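The shed is finally a workshop!

I have been promising this post since last October, so thank you to everyone who kept asking (Jade Campbell, I mean you and your many emails). The short version is that I now have a place to work that isn't the kitchen, and I am so happy about it I've been getting up early just to stand in there with my coffee.

When we moved in, the shed was full of paint cans, two broken bikes and a wasp nest the size of a melon. Mesfin Gebru from up the road came by with his truck and we took three loads to the dump in one afternoon. Then came the floor, which was rotten in the back corner, and I learned how to cut out old boards and put in new ones. I'd never done that before! It squeaks a little by the door but I don't care.

The bench was the part I fussed over most. I spent weeks looking at other people's work spaces and drawing plans on the backs of envelopes. I went back and forth on the height until Ebise told me to just stand there and pretend to saw something, then measure up to my hands. Best advice I got all year. The whole thing cost me $148 in lumber and screws, and I still have a good long board left over for a shelf.

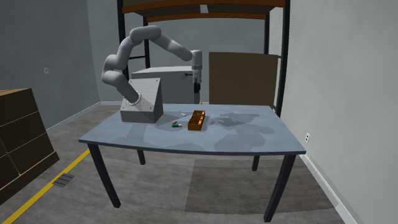 A big worktable with a pale blue-gray top. I do love that color.

Light was next. The shed has one small window that faces the fence, so I put up two long lights from the hardware store and painted the walls white. What a difference - I can see my pencil lines now, even at night. The white paint took 12 hours to dry between coats because of the damp, so be patient if you try this in a rainy week.

My first real project in there was a stool for my niece. It has three legs and they are almost the same length. She stands on it to brush her teeth and tells visitors that I made it, and that has gone straight to my head.

Next up is a toy box, then maybe a proper rack for the clamps, which are hanging off a nail right now. If any of you have a good way to store clamps in a small space, please leave a comment. I read every one, and I'll post the plans for the stool as soon as I find the right envelope.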